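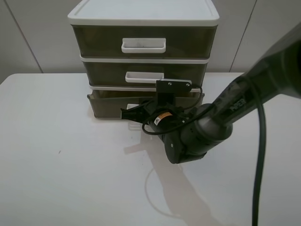 The arm at the bottom drawer, which is part of the way out.

Teaching by remote control: my drawer demos are rubbish, is it me?
Posted by Gwion Eynon, 2020-05-19

I'm recording demonstrations for a drawer task with a leader arm in my hand and the black arm on the table copying me. Three-tier plastic unit, loop handles, nothing exotic. I have 50 recordings of the bottom drawer. The trained arm goes to the handle very nicely, stops just short of it, and then hovers there like a man who has forgotten why he came into the kitchen.

I've watched my recordings back and I do slow down before I grip, as I can't judge the depth from where I sit. Do I bin the lot and start again, or just add more? I would rather not bin the lot. It took me two evenings and most of a packet of biscuits.

Eleri Gittins
It's you, sorry. If you dither in front of the handle, you have taught it that dithering is a step in the job. The frames where you sit still look nearly the same as the frames where you close the fingers, so it has no good way of telling which one it ought to be doing.

Trim the pauses out first and retrain before you record anything new. That rescued most of a set I made on our Tovent rig. Then practise with the recorder off until you can do the pull in one go. I needed 8 tries before mine stopped looking like burglary. Move your chair so you see the handle from the side, and shift the unit a little between recordings or it will only ever learn the one spot.

Also check that the cable by the gripper can't catch on a handle on the way back. Ask me how I know.

Raimo Ahonen
More data. I did 70 and it was fine.

Tomos Kneath
Mostly agree with Eleri, except I'd leave a few clumsy ones in, so long as you miss the handle, correct and carry on. Mine learned to recover from those. If your arm lets you push it about by hand, try that for the last bit of the reach, but keep your fingers out of the camera's view or the arm will come to expect company.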